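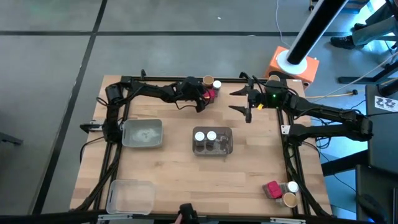

Home | Data | Notes | Downloads | Contact

Funlow Pantry Table – README

June
By the maintainer of the Funlow Pantry Table

Print this page | E-mail this page

Summary

The Funlow Pantry Table is a small data set on how people keep dry and preserved food at home. It covers 66 foods, from white rice and lentils to plum jam and salted lemons. For each food it says in what kind of container it was kept, in which part of the kitchen, for how long, and why it was finally thrown away or eaten up. The entries come from handwritten kitchen notebooks which were kept by 20 households in Fallis and Clilgate.

The table is meant for people who write about cooking, for teachers of home economics, and for anybody who wants an example of real household data that is not too large. It is not a guide to food safety. Please read the section on limits before you use it for advice.

Files

pantry.csv – the main table, one row for each container of food
foods.csv – the list of foods, with the common name and other names
households.csv – size of the household, type of kitchen, town
remarks.txt – the longer remarks, copied as they were written
CHANGES – list of corrections

All files are in UTF-8. The fields are separated by semicolons, as there are many commas in the remarks. If your spreadsheet program shows everything in one column, choose the semicolon when you open the file.

Columns in pantry.csv

The main table has 13 columns. Most of them explain themselves, but several need a few words.

food_id connects to foods.csv. Ground coffee and whole coffee beans are two different foods, and the same is true for ground and whole pepper. Flour is divided by grain but not by brand.

container is one of: jar, tin, paper bag, plastic bag, plastic box, crock, other. In the first version I also had "bottle", but the households did not agree on where a jar ends and a bottle begins, so these were joined under jar.

lid says how the container was closed: screw, clip, cork, cloth, folded, none. Folded is used only for bags. A bag closed with a clothespin is entered as clip, which I am still not happy with.

place is the place in the kitchen: open shelf, closed cupboard, pantry room, counter, refrigerator, cellar. When the food was moved, the place where it stayed longest is given and moved is set to yes.

opened and finished are counted in weeks from the start of the notebook. They are not calendar dates. The households did not all start together, and for this reason week one in one home can be in spring and in another home in the fall.

reason is why the row ends: eaten, stale, moldy, insects, spilled, given away, unknown. I have kept the word "stale" where the household used it, although it means soft for crackers and hard for bread crumbs.

refilled is yes when new food was put on top of the old food in the same container. This matters more than I expected. With rice and sugar it is so common that the week in opened has almost no meaning for them.

How the notes were collected

Every household received an empty notebook and one page of instructions. They were asked to write a line when a container was opened, moved, refilled or emptied. There was no form to fill in. We tried a form in Clilgate at first, and the answers became very short and very similar, so it was given up.

When one notebook was full the household simply took another. In total there are more than 70 notebooks. Some have stains on the pages and a few lines cannot be read. These lines are left out of the table, but the page numbers in remarks.txt show where a gap is.

Part of the notes from Fallis were written in Vietnamese. They were translated for the Vương kitchen archive, which also stores the original notebooks. Where a food has no good English name, the Vietnamese name is kept in foods.csv with the accents, and the English column has a short explanation.

Cleaning

Spelling was corrected in the table but not in remarks.txt. Amounts such as "a good handful" or "the big spoon" were left out of the main table completely. I made an attempt to change them into grams and the result was not something I could defend.

Rows without a reason were kept and marked unknown. Rows without a container were removed. If two notebooks from the same household speak about the same container, the earlier line is used for opened and the later line for finished.

Limits

The households offered to take part, and people who offer to keep a kitchen notebook are probably more orderly than others. The share of food which was eaten is likely too high for this reason.

Both towns have cold winters and dry summers. The rows on insects and mold should not be used for a warm and humid place.

Homemade preserves are few, and the recipes were not recorded. Do not take a number of weeks from this table and use it to decide if a jar is safe to eat.

The refrigerator was used for very different things. One household kept all its flour there – also the flour in unopened bags – and this changes the average for flour quite strongly. It is household F-c, in case you want to leave it out.

Known errors

Red lentils and split peas are mixed up in one Clilgate notebook. I could not separate them.

The lid column is empty for most tins. It should be read as "lid of the tin".

In foods.csv, cornmeal and cornstarch had the same food_id in the first version. This is repaired now, but older copies still have the mistake.

Use and citation

You may use, change and share the files if you name the source. Please write "Funlow Pantry Table" and the version you used. The notebooks themselves can be read at the Vương kitchen archive by appointment, in the morning only.

Corrections are welcome. Send the food_id, the week and what you think is wrong. I answer slowly, but every correction goes into CHANGES.

Print this page | E-mail this page

Back to Data | Next: Notes on jam and sugar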